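Section 6: Setting up the Wateck jug filter for the first time

Right, you've got the box open and there are bits everywhere. Don't worry, it looks like more than it is. I've set up a fair few of these now (my own, my mum's, and one for Gemma Lombardi down the road, who wanted it done before her tea) and it takes less time than reading this page.

What you need before you start

The jug, the lid, the funnel, one sealed cartridge and the little grey seal ring. The ring is the bit people throw out with the packaging, so have a feel in the bottom of the bag. You'll also want a clean bowl deep enough to cover the cartridge, and a sink nearby.

If your cartridge says 413 on the wrapper, it's the standard one. If it says 499, you've got the hard water version and there's an extra rinse at step 5.

Setting up

1. Wash the jug, lid and funnel by hand in warm soapy water. Rinse them twice. I once rinsed mine only the once and my first glass tasted of lemon washing-up liquid, so please learn from me!

2. Leave everything upside down to drain. A tea towel will do the job too, but pick one that doesn't shed fluff.

3. Take the cartridge out of its wrapper and put it in the bowl under cold water. Push it down and give it a gentle wiggle until the bubbles stop coming up. Leave it there for 6 minutes.

Caution: cold water only. Warm water spoils the filling inside, and no amount of rinsing brings it back. 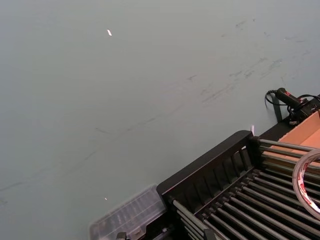 4. While that's soaking, press the seal ring into the groove at the bottom of the funnel. The flat side faces down. It should sit level all the way round -- run a fingertip along it and if you feel a bump, pull it out and try again. Mine usually takes two goes.

5. Drop the cartridge into the funnel and push until it clicks. Fill the funnel with cold water, let it all run through, and tip that water away (the houseplants love it). Do this twice for a 413 cartridge and three times for a 499.

6. Put the lid on, press the button on top until the light blinks, and let go. That's your reminder set to 100 jugs.

Note: the first couple of jugs may have tiny black specks in them. It's only carbon dust from the cartridge. If you're still getting specks after the fourth jug, take the cartridge out, soak it again and repeat step 5.

If the water won't go through

Nine times out of ten there's air trapped in the cartridge. Lift it out, put it back in the bowl and wiggle it again, a bit longer this time. Gavin Baxter wrote in to say he taps his on the side of the sink first, and I've tried it since and it does seem to help -- just don't whack it.

If the water rushes through in a few seconds, the seal ring is in the wrong way up or hasn't gone in at all. Go back to step 4.

Where to keep it

In the fridge door if it fits, or on a shaded bit of worktop if it doesn't. Keep it away from the cooker and out of direct sun, or you'll get a green tinge on the inside of the jug by March. Should that happen, a soft brush and a spoonful of bicarb will shift it. Take the cartridge out before you scrub, and don't put the lid in the dishwasher, as the button isn't sealed underneath.

Changing the cartridge is covered in section 7.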